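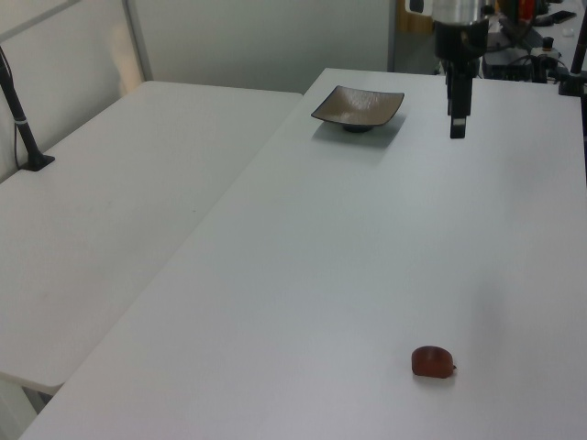 Worktop A with the square dish in place; worktop B to the left.

Reports > Joller Fund > Marklow Tableware Study > Progress

Home | Projects | Reports | Downloads | Contact

Marklow Tableware Study: progress report for the Joller Fund

Period covered: up to the end of September

1. Work done

The room at Hemilberg is now fitted out. Two white worktops stand side by side with a narrow seam between them, and the second sits slightly lower than the first. Both have a matt finish. The earlier glossy tops gave reflections that made the rims of glazed pieces hard to judge, and these tops have been returned to store.

Lighting is soft and even across both surfaces. Shadows under the dishes remain visible but are faint enough for the outline of the foot to be read.

The catalogue holds 924 entries against a target of 2,000. Each entry records rim colour, interior finish, profile and foot. The Geum series was started in September. The square shallow dish on worktop A has a dark brown, bronze-toned rim, a speckled beige interior, upturned corners and a small dark circular foot. It was entered under "square, footed, raised corners".

2. Small food items

The grant also covers a set of small items to be placed near or on the dishes, so that size can be compared between entries. The reddish-brown piece towards the front of worktop A is of the date or small plum type. Its surface is glossy and patchy in tone, with a small nub at one side. Glossy items are harder to grade for colour than dull ones, and 6 of them will be graded again.

3. Matters outstanding

The difference in height between the worktops has not been corrected. Packing strips are on order. Until they are fitted, all measured work stays on worktop A.

Labels for the Geum series were printed with the wrong prefix and must be redone.

4. Spending

Spending is within budget under all headings except storage boxes, which cost more than planned. A transfer of 2 per cent from the travel heading is requested.

5. Next period

Complete the Geum series, level worktop B and begin the oval dishes.

Contact the project office | © Marklow Tableware Study | Back to top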